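Bühnenkleidung und Instrumente pflegen: Was hilft und was man sich sparen kann

Stand: 25 May 2022

Wer in einer Coverband spielt, hat nach ein paar Jahren den Keller voll mit Paillettenjacken, Kabeln und Mitteln, die angeblich alles retten. Ich nähe und repariere für unsere Truppe seit der Zeit, als wir noch in Turnhallen aufgetreten sind, und glaube den meisten Etiketten kein Wort mehr. Ein paar Dinge haben sich trotzdem gehalten.

Schweiß in Sakkos

Wodka in der Sprühflasche, der alte Theatertrick. Funktioniert gegen Geruch, jedenfalls bei Baumwollfutter. Gegen Ränder funktioniert er überhaupt nicht, auch wenn das in jedem Forum steht. Sakko auf links drehen, Achseln einsprühen, über Nacht auf einem breiten Bügel hängen lassen. Bei Acetatfutter vorher an der Saumzugabe testen, mir hat es einmal eine Stelle stumpf gemacht.

Das Spray von Clurer habe ich auf Empfehlung gekauft. Riecht nach Zitrone, danach riecht das Sakko nach Zitrone und Schweiß. Kann man machen.

Pailletten und Strass

Pailletten nie in die Maschine, auch nicht im Wäschenetz, auch nicht bei Schonwaschgang, egal was der Hersteller behauptet. Lauwarmes Wasser in der Wanne, ein Schuss Feinwaschmittel, drücken statt reiben, liegend auf einem Handtuch trocknen. Lose Fäden sofort vernähen, sonst läuft die ganze Reihe auf. Strass klebe ich nach, und zwar mit Kleber, der elastisch bleibt. Sekundenkleber wird hart und springt bei der ersten Drehung ab.

Ein Satz mit 100 Strasssteinen reicht für eine Saison Ausbesserungen. Die großen Vorratsdosen sind rausgeworfenes Geld, die Farbe passt beim nächsten Kostüm sowieso nicht.

Lackschuhe

Glasreiniger auf ein weiches Tuch, fertig. Vaseline wird gern empfohlen und zieht vor allem Bühnenstaub an. Risse im Lack bekommt man nicht weg. Wer etwas anderes verspricht, verkauft eine Tube.

Kabel und Stecker

Kabel nicht um den Ellbogen wickeln, da bin ich stur. Locker in Schlaufen legen, jede zweite Schlaufe umgekehrt einschlagen, Klettband drum. Bei knackenden Klinkensteckern erst mit einem trockenen Tuch abwischen, dann die Hülse aufschrauben und nach der Lötstelle sehen. Kontaktspray löst seltener ein Problem, als man denkt. Bei Werkico gab es einen Kabeltester für 39 Euro, und der ist ausnahmsweise sein Geld wert.

Saiten und Griffbrett

Über Zitronenöl kann man streiten, und Musiker tun das ausdauernd. Ye-ji Ji, unsere Bassistin, nimmt für das Palisandergriffbrett ein paar Tropfen im Jahr, meistens im Juli, und wischt alles sofort wieder ab. Lackierte Ahorngriffbretter brauchen gar kein Öl. Ein leicht feuchtes Tuch genügt. Saiten auskochen bringt für einen Abend etwas Klang zurück, danach sind sie so müde wie vorher. Ich halte das für Folklore.

Essen in der Garderobe

Der größte Feind der Kostüme ist das Buffet. Fettflecken von Gebäck gehen aus Satin nur raus, wenn man schnell ist: Kartoffelstärke drauf, liegen lassen, ausbürsten, eventuell wiederholen. Salz und Mineralwasser gehören zu Rotwein, und selbst da habe ich meine Zweifel.
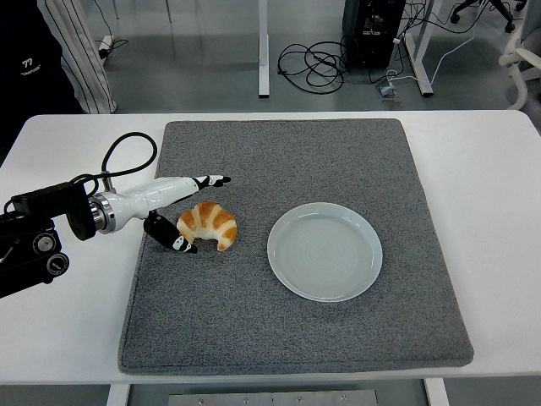
Gallseife hilft, wenn die Stärke nicht alles gezogen hat. Nur punktuell auftragen und nachher die ganze Stoffbahn anfeuchten, sonst bleibt ein Wasserrand, der schlimmer aussieht als der Fleck. Bei echter Seide lasse ich die Finger davon und bringe das Teil in die Reinigung.

Motten

Lavendelsäckchen duften nett. Die Motten in unserem Fundus haben sie nicht gestört. Wollsachen ausbürsten, gut verschließen und kleine Stücke eine Woche ins Gefrierfach legen, auch Hüte, falls sie hineinpassen. Zedernholz muss man nachschleifen, sonst verliert es den Geruch, und selbst frisch geschliffen würde ich keinen Wollfrack darauf verwetten.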